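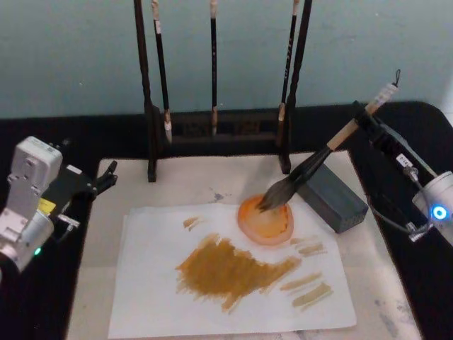
Setting up a small table for brush painting (and keeping the brushes alive)

I started painting with big soft calligraphy brushes last November, and I love it so much that I've now talked four friends into it. They all ask me the same things, mostly to do with mess, so I'm putting my answers on one page.

The table

You don't need a big one! Mine at home is a folding thing that lives behind the bedroom door. What matters is that you can reach everything without your sleeve crossing the paper. Paint dish at the top, close to the sheet, on the side of your painting hand. The brush has a very short trip that way and the drips mostly land where they do no harm. I spent weeks with the dish on the far left and had a line of dots across everything I made.

Put a board under the paper. Any smooth light-colored board will do, and you can let it get as stained as it likes. Light is good, as you can spot a fresh puddle before you lay the next sheet on it. Wipe it with a damp cloth between sheets and give it a minute. Old stains stay, but if the cloth comes up clean they won't move.

Turn the paper to suit your arm. I paint with mine a little crooked and my long strokes got better the same day.

The dish

Shallow and round, every time. A deep cup loads the brush right up to the handle, and paint that gets in under there is a pain to wash out. In a shallow dish you can lay the bristles down, roll them, and press the extra off against the side.

Mix more than you think you need. Matching an orange halfway through a painting is no fun at all. If the color has thickened at the rim, pull it back into the middle with a few drops of water before you load up again. Leftovers keep overnight under a saucer, longer with a bit of wet paper towel tucked in beside the dish (not in it, ask me how I know).

Dry-brush edges

I get so many questions on this one. Those ragged, streaky edges on a wide patch of ochre come from a brush with plenty of color and not much water. Load it, press the belly of the brush on a folded rag, then pull sideways, fairly fast, and let it run out. Don't go back over it! For pale little strokes next to a strong patch, rinse once, blot, and use what's left in the hairs. Try it on newspaper first. Iara Toledo does a whole page of short slanted strokes as a warm-up and her hand is so steady now that I've started doing it too.

Washing

Cool or barely warm water, never hot, because heat can loosen the glue. Hold the brush with the hairs pointing down under a slow tap and squeeze gently from the top toward the tip until the water runs clear. A big brush takes longer than seems reasonable. Mine needed 14 rinses after a session with red, and the last few were still pink.

A touch of mild soap now and then is fine if you rinse it all out. Shape the tip with your fingers while it's wet. No twisting.

Hanging them up

If you buy one thing, buy a rack. Brushes dried standing on their handles in a jar let water creep down into the base of the hairs, and after a few months the hairs start dropping out onto your paper. Hanging tip down, the water leaves the right way. A simple wooden frame with two posts and a crossbar is plenty, and it takes up hardly any room at the back of the table.

Check the height before you buy. The tips should clear the base, even on your longest brush, or they'll dry with a bend. If one of yours is too long, shorten its loop with a knot. For a brush that has lost its loop, tie on a bit of waxed thread and add one drop of glue.

Leave some air between wet brushes so they don't stick to each other. Three on a bar dry much faster than six crammed together.

Odds and ends

Wash a new brush before its first use. They come stiff with starch and need a good soak in cool water.

Keep one brush for black ink only. Black never fully leaves, and it will gray your yellows.

A heavy block on the table is handy for holding down a curling corner.

Wipe up spilled paint from a wooden rack the same evening. On Saturday I found a splash from the week before, and it took me longer to get off than the painting took to make.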